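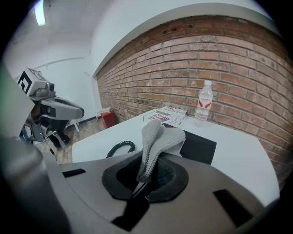

Gandasstead Residents Board > Environment and Water > Creek sampling results and what we do next

creekside_mal
The February results for the lower creek are up on the shire page. Site 3, below the old Morkix depot, came back at 1140 for E. coli. Upstream of the depot it was 48. Same morning, same lab. I've asked the shire if they intend to put signs up at the swimming hole and was told the matter is "under review". The kids from the caravan park swim there every arvo.

I'd like to get a group together to push for signs first and a proper look at the drains second. Who's in?

wattle_rd
I'm in. We pump from the creek for the veggie garden and I've stopped until I know more. Is anyone still on bore water along Gadton Road? Would be good to know if the bores have been tested as well.

T. Pellow
Before people get carried away, one high reading after rain doesn't prove anything about the depot. It bucketed down the night before. Every creek in the district would have been high.

creekside_mal
Then why was it 48 upstream? Same rain.

T. Pellow
Because upstream is bush and downstream is houses, septics and the Hyun paddocks with cattle standing in the water. The depot has been shut for years. I'm not defending Morkix, I worked there and I know what went down those drains, but it was diesel and solvent. You don't get E. coli from diesel.

Ha-neul Ki
T. Pellow is right on that point. E. coli is a faecal indicator, so it tells you about sewage and animal waste. It says nothing about hydrocarbons either way. If the worry is the depot, the samples need to be tested for different things, and sediment is worth doing as well as water because the heavier stuff settles.

I did lab work before we moved here and I'm happy to help write a request to the shire. It should ask for:
- repeat bacterial samples at all sites, at least one round in dry weather
- hydrocarbons and metals in water and sediment at the depot outfall
- the bore results for Gadton Road, if they exist

A single sample is a poor basis for anything except a warning sign. For a warning sign it's plenty.

wattle_rd
Thanks, that's clear. Could the septic on the depot block be leaking? There was a staff toilet block there and I don't remember it ever being pumped out after they closed.

T. Pellow
Possible. It was an old concrete tank out the back near the fence. Nothing would be going into it now though.

gumboot
Nothing official. There have been people camping in the sheds on and off. Not having a go at them, rents being what they are, but the toilets may well be getting used.

creekside_mal
I'd rather we didn't make this about the campers. The block has an owner and the owner is responsible for it.

gumboot
Didn't say otherwise. I said the tank might be in use, that's relevant.

Amado Bañez
I've been going to shire meetings on drainage for a long time, so a few practical things.

Public questions have to be lodged in writing by noon the day before. If you turn up without one they'll let you sit there and that's it. Keep it to one question per person and put the sample site number in it, otherwise the answer will be about some other creek.

A petition needs a full name and street address beside each signature. The last one we did had 77 names and they threw out a good many because people had only put a post box. Don't do it online unless you've checked they'll accept it. They didn't last time.

Also write to the state environment regulator separately. The shire looks after stormwater and septics, but contamination from an industrial site is a state matter, and each will tell you it's the other one's job if you only ask one of them.

wattle_rd
Can renters sign? My daughter's in one of the units.

Amado Bañez
Yes. Residents or ratepayers.

fourbythree
Unpopular opinion but I don't think this should be splashed about. We've got the house on the market and "polluted creek" is the first thing that comes up now when you search the town. Could this be handled quietly with the shire?

creekside_mal
The results are public already. I'm sorry about your house but there are little kids in that water.

fourbythree
I have little kids too. I'm asking for some care with the wording, not a cover-up. One test and the thread is already talking about solvents.

Ha-neul Ki
I think that's a fair request. The wording in the letter can stick to what was measured and where, and what hasn't been measured yet. I'd leave Morkix out of the first paragraph altogether and refer to "the former depot site" when we get to the outfall.

T. Pellow
I'd sign that version. I wouldn't sign one that says the depot caused the reading.

gumboot
What about the cattle? Has anyone spoken to the Hyun place about fencing? There used to be grant money for creek fencing and off-stream troughs.

wattle_rd
I'll ring them, I know the manager. They fenced the top paddock a while back and I think the bottom one was meant to be next.

creekside_mal
Good. So where we are:

Ha-neul is drafting the letter to the shire. I'll do the one to the state and post it in this thread before it goes. wattle_rd is talking to Hyun. Amado, would you be willing to look over the public question?

Amado Bañez
Send it to me. Keep it under 100 words or they'll cut it.

creekside_mal
Will do. Petition sheets will be at the hall and at the servo counter once I've got them printed. If you can take one down your own street, reply with the street name so we don't double up.

gumboot
Put me down for Gadton Road, both sides as far as the bridge. I can ask about the bores while I'm at it.

T. Pellow
I can mark up a map of where the depot drains run. There were two, and only one goes to the outfall everyone knows about. The other comes out further down under the blackberries and I don't think anybody has ever sampled it.

Ha-neul Ki
Please do, that would be very useful. If you can show where the septic tank sat relative to that second drain, even better.

T. Pellow
Can do. It'll be pencil, I don't have a scanner.

wattle_rd
Library has one. Still no sign at the swimming hole as of 4 pm, by the way. I've rung the shire again and left a message.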